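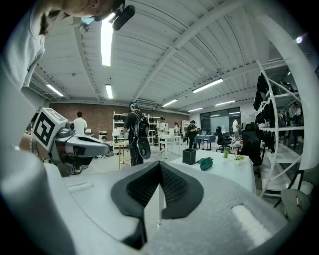
Fig. 1. Pinza manual con almohadilla negra en V. A la izquierda, otra pinza con marcador fiducial encima.

Materiales > Robótica aplicada > Tema 6 > Visita a Dornden

Última actualización: 31/07/2026

Apuntes de la visita al taller de Dornden. Prof. Ada Mancuso. Completan lo visto en mayo, no lo sustituyen.

1. Qué había que mirar
Captura de demostraciones con pinza manual. La persona hace la tarea, la pinza registra. Sin brazo, sin teleoperación. Luego se entrena la política con esos datos - repasar Tema 5 si no queda claro.

Demostración a cargo de Rodrigo Bermúdez (Fevow). Protocolo interno: Laletia. 74 tareas definidas, 714 episodios grabados hasta la visita. Objetivo por tarea: entre 200 y 300.

2. Marcador y pose
Cuadrado, blanco y negro, patrón grueso. Sirve para recuperar posición y orientación de la pinza desde otra cámara. Si se tapa con la mano se pierde el seguimiento - error típico del primer día. Cámara en la cabeza mirando hacia abajo: contexto. Cámara en la pinza: contacto. Hacen falta las dos.

3. Dedos
Blandos, superficie interior con textura. Más rozamiento, menos fuerza de cierre. Bermúdez insistió mucho en esto: si el operador aprieta de más, el robot aprenderá a apretar de mas.

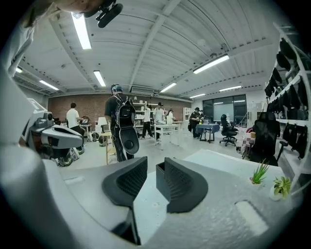

Fig. 2. Los dos dedos enfrentados, cara interior estriada. Al fondo, el taller.

4. Variabilidad
Mesas distintas, alturas distintas, luz de ventana y de tubo. No ordenar el taller antes de grabar!! Objetos pequeños, macetas, lo que haya. Gente pasando por detrás: se deja.

Pregunta de clase: ¿se puede mezclar con datos de otra pinza? Respuesta corta, sí, si la apertura está calibrada. Ver documento de Enache, apartado de calibracion.

5. Para entregar
Una página. Elegir una tarea doméstica, dividirla en fases, indicar en cuál se perdería el marcador y proponer remedio. Sin portada.

Pendiente: subir la tabla de tareas.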